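Re: [enclosures] DIN rail height in small grey boxes
From: Kirsty Hebden
To: enclosures list

Murdo Crichton wrote:
> I have a light grey box with the four-corner lid and the tinted window,
> and I can't get the lid to sit down once the rail is loaded. It rocks on
> something in the middle. Do I cut the window out, pack the lid up on
> spacers, or start again with a deeper box? The rail is on the standoffs
> that came with it. Drawing 209 in the Todedholm notes shows it without
> any standoffs at all.
>
> Also, does it matter which way round the rail runs?

Murdo,

Don't cut the window. Once it's cut the box has no rating worth writing down, and spacers under the lid leave you with the same problem at the gasket.

Check the rail first. Take the lid right off, put the box on something soft so the back doesn't scuff, and look at the rail from the end. Ribbed foam sheet is good for this, and a strip of tape on the front edge stops it creeping. 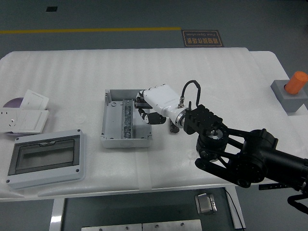 Lay a steel rule across the walls of the box and measure down to the tallest part on the rail. Then turn the lid over and measure from its rim to the inside face of the window. The window frame on most of these sits lower than the lid around it, so measure there as well. If the first figure is smaller than the amount the frame hangs down, the lid will rock exactly as you describe.

Drawing 209 is right for the shallow box. The standoffs in the bag are for the deep version, and Tesura packs the same bag with both. Calum Kerr raised this on the list in March and I don't think anyone changed the notes. Take the standoffs out, use the shorter screws, and refit the rail straight on the bosses. Check that the screws don't bottom out before the rail is tight.

On direction: electrically, no. In practice, run it so the cable entry faces the end where you have room to bend the wire. If your knockout is in the wall at one end of the rail, leave the last slot on that side empty. Loose cylindrical capacitors beside the rail need a clip or a base. Don't rely on the leads to hold them, and keep them clear of the lid posts.

Lachlan Pringle's bench page covers the order of work for the box with its socket and switch plates, and saves me retyping it. The relevant part is copied in full:

Box, cover and plates: order of work 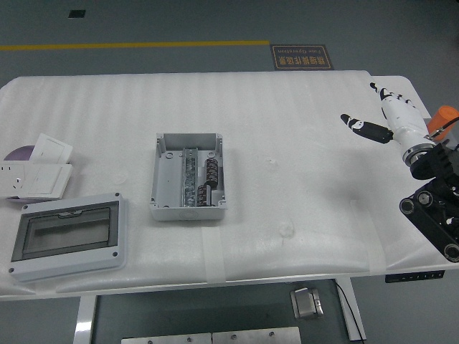

Page last changed: March, by L. Pringle (revision 62)

1. Lay the plates and the cover to one side of the box, face up, screws in a tray.
2. Fix the rail. Load it from the closed end.
3. Fit any capacitors beside the rail and check the clearance to both walls.
4. Open only the knockouts you will use.
5. Wire the rail, then the socket plate, then the switch plate.
6. Try the cover dry before the gasket goes in. It should touch at all four corners with no screws fitted.
7. Fit the gasket. Tighten the corner screws in diagonal pairs.

End of copied part. I would swap 3 and 4, as it's easier to clear plastic crumbs out of the box before the capacitors are in. Patricio Palacios disagrees and does all his knockouts before the rail, which also works if you already know your cable runs.

If the lid still rocks with the rail on the bosses, send me the two measurements and the part number off the tallest module. Munro sells a low-profile version of most of them, order code 354, but check the terminal size first because the smaller ones won't take a doubled conductor.

Kirsty

--
enclosures list, hosted at Prustutmont
To leave the list, send a blank message with "unsubscribe" in the subject line.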